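Setting up the table for an open day (section 3)

This is the part of the guide I get asked for most, so I've tried to write it the way I'd tell you over a cup of tea. It covers the demo table only. Getting the arms out of storage and bolted down is in section 2, and if you haven't done that yet, go back and do it before you touch any paper.

You'll need an hour and a half if you've done it before, and most of a morning if you haven't. I start at eight and like to have everything running by the time Laurier Desjardins comes round with the visitor list, as he always wants to see a full run before he lets anyone in.

What you need

A roll of brown kraft paper, wide enough to cover the table
Blue painter's tape (the Stitik cupboard usually has a few rolls)
A tape measure and a pair of scissors
The pick list for the day, printed out
Both teach pendants, charged or plugged in, depending on which leads have survived

Laying the paper and the grid

1. Wipe the table down and let it dry. Any grit under the paper will show up as a bump, and a bump in the wrong place will tip a small part over.

2. Roll the paper out from the far end towards the rail. Get someone to hold the other end if you can. I've done it alone and it's miserable.

3. Tape the long strips first and then the cross strips. Press them flat with your thumb as you go.

4. Don't fuss over getting the lines dead straight. The grid is there so that visitors can say "put it in that square" and we all know which square they mean. The arm works from its own taught positions and doesn't care about the tape.

Note: if a strip bends badly, leave it until the end and see whether it still bothers you. Mine usually don't.

Note: stray pen marks on the paper are fine. Don't change the whole sheet for one!

Checking the arm over the grid

5. Switch on at the wall, then at the controller. Wait for the pendant to finish loading before you press anything at all.

6. Check that both emergency stops work, one after the other. Press, see that the arm won't move, release, reset. Do this every time, even if you did it yesterday.

7. Put the arm in slow mode and bring it out over the table with the gripper pointing straight down.

8. Pick a place where two tape lines cross and jog the gripper until it hangs over the crossing. Crouch down and look at it from the front and then from the side.

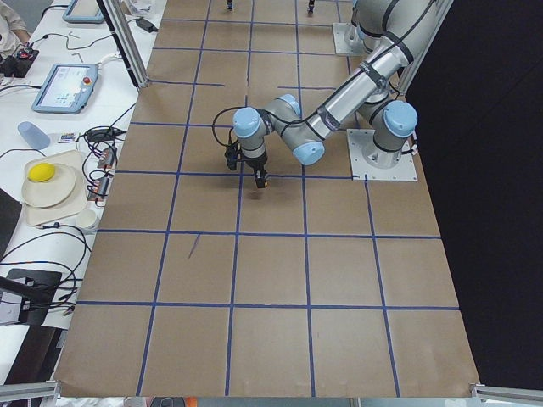
9. Save the position as "open day home". Please do use that name, as the Cormier programs look for it and will sulk with a very unhelpful error if they can't find it.

10. Bring the gripper down slowly over the same crossing, stopping well short of the paper. The last 3 cm is where people get impatient and tear the sheet, so drop the speed again for that bit.

11. Raise it, open and close the fingers a few times, and listen. A soft click is normal. A grinding noise means stop and ring me.

Caution: keep your hands off the paper whenever the arm is live. I know it's tempting to nudge a part into place while you wait – stop the arm first, then nudge.

Caution: don't run the second arm while you're teaching the first. They can reach each other.

The practice run

12. Set out the parts from the pick list, one to a square. I use the Gernberg blocks for school groups and the little Clelon bottles for everyone else (the bottles look more impressive, but they do roll).

13. Run the full list at slow speed. There are 14 moves and it takes almost 3 minutes. If the arm misses a part, stop, re-teach that one position and start the list again from the top.

14. Once you've had a clean run, put the speed up to the demo setting and do it once more. Don't go any faster, whatever the visitors say. Somebody's dad always asks.

15. Clear the parts back into their box and send the arm home.

When the visitors come in

Keep one hand near the stop on the pendant for the whole demo, and do your talking between runs. I used to chat all the way through and I'm sure I missed things. Let the children choose the square and the part, as it's much more fun for them than watching the list go round, but you load the program yourself.

If the parts counter gets up to 1000, it goes back to zero and shows a yellow message. Press OK and carry on. It gave me a nasty turn last October in front of a full room, and all it wanted was a button press.

For shutting down and rolling up the paper, go on to section 4.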